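Aufgewärmtes Gebäck und Hefeklöße: so bleibt alles schön weich

Wer wie ich gern auf Vorrat backt, kennt das: Am ersten Tag sind die Brötchen ein Traum, am zweiten gehen sie noch, und am dritten könnte man damit einen Nagel in die Wand schlagen. Dabei lässt sich mit ein bisschen Dampf so vieles retten! Ich mache das seit Jahren so und habe mir inzwischen ein paar Handgriffe angewöhnt, die ich euch gern weitergebe.

Gefüllte und ungefüllte Hefebällchen kommen bei mir direkt aus dem Kühlschrank in den Dämpfeinsatz. Bitte nicht zu eng legen, sie gehen noch einmal ein wenig auf und kleben sonst aneinander. Das Wasser soll schon kochen, wenn der Einsatz daraufkommt, und dann heißt es etwa 29 Minuten Geduld, falls sie tiefgefroren waren – frisch aus dem Kühlschrank reicht gut die Hälfte.
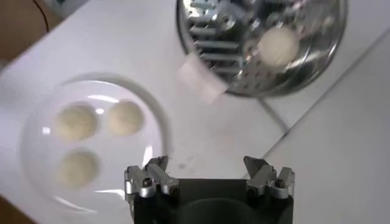
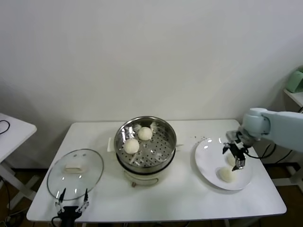
Tropfwasser ist der größte Feind einer glatten Oberfläche. Ich wickle den Deckel deshalb in ein dünnes Geschirrtuch und knote die Zipfel oben zusammen, damit nichts herunterhängt und an die heiße Platte kommt. Nach dem Abschalten lasse ich den Deckel noch ein paar Minuten zu, sonst fallen die Teilchen vor Schreck zusammen und werden runzlig.

Und dann das leidige Thema Kalk. Bei uns kommt das Wasser so hart aus der Leitung, dass jeder Topf nach zwei Wochen einen grauen Rand hat. Ich nehme einen Esslöffel Zitronensäure auf einen halben Liter kaltes Wasser, lasse das über Nacht stehen und spüle morgens gründlich nach. Kalt ist wichtig, heiß angesetzt kann sich ein Belag bilden, den man kaum noch wegbekommt. Die Entkalkertabletten von Flurkiter gehen auch, nur sind sie mir auf Dauer zu teuer.

Wer im Januar viel einfriert, schreibt am besten gleich das Datum auf den Beutel. Länger als drei Monate lasse ich Hefeteig nicht liegen, danach schmeckt er ein wenig nach Gefrierfach.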